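Illdale Student Robotics Forum > Manipulation > Bimanual class project

Thread: Sorting task, right arm misses small dish

kthorpe_lab
Posted 4:10 PM

Second-term project for the Kedthorpe automation class. Two arms, leader-follower teleoperation for recording, then a policy trained on the recordings. The task is sticks and small pieces sorted by color into matching dishes. Orange goes to orange, blue goes to blue.

We have 556 recorded episodes. 26 were thrown out for dropped frames. The left arm is fine. The right arm places well in the large blue dish and badly in the small one. It releases 14 mm short, always in the same direction, so I don't think it is noise.

Already checked: joint zero on both arms, gripper calibration, USB latency, table height. Wrist camera exposure is locked. Overhead view and one wrist view from the current layout:
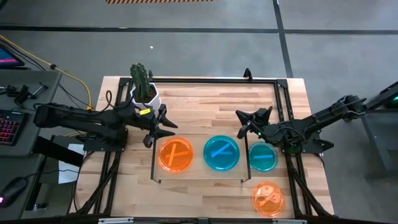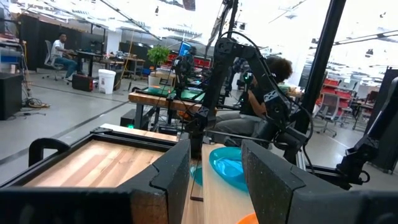

Kaja Ķēniņš
Replied 4:52 PM

A constant offset in one direction points to the extrinsics. When did you last redo the hand-eye calibration on the right wrist camera? If the mount was retightened after the first batch, the dataset contains two camera poses and the policy averages them.

kthorpe_lab
Replied 5:05 PM

The mount was retightened in March, after episode 200 or so. The policy doesn't use extrinsics. Images and joint angles in, joint targets out. I don't see where a hand-eye matrix would enter.

Kaja Ķēniņš
Replied 5:21 PM

Fair, I assumed a pose-based pipeline. The point about mixed camera poses still stands. Train on the later episodes only and compare.

jilholm_b
Replied 6:37 PM

I disagree with both of you. If the camera had moved, the large dish would be off by the same amount. It is wide enough to hide 14 mm, so "places well" proves nothing. Measure where the stick lands relative to the center of the large dish. If it is also short, look at the follower. Ours at Jilholm sagged at long reach under load and the leader never showed it. Log commanded vs. measured on joints 2 and 3.

kthorpe_lab
Replied 7:15 PM

Measured it. Large dish is also short, 9 mm on average over ten placements. So the error grows with reach.

jilholm_b
Replied 7:22 PM

Sag, then. Raise the P gain on joint 2 before you retrain anything.

Kaja Ķēniņš
Replied 7:40 PM

Careful with that. The recordings were made with the old gain, and the operators were correcting for the sag by eye. Change the gain and the recorded targets will overshoot. I would split the data first. It costs one training run.

baranauskiene_t
Replied 8:03 PM

Is the action you record the leader position or the follower position? With follower position as the target you lose the operator's correction entirely, and you get this exact error.

kthorpe_lab
Replied 8:31 PM

Follower position. I will have to look at whether the leader values were saved too. The config has both keys but one may be empty in the early batch. Will post the joint 2 log tomorrow morning.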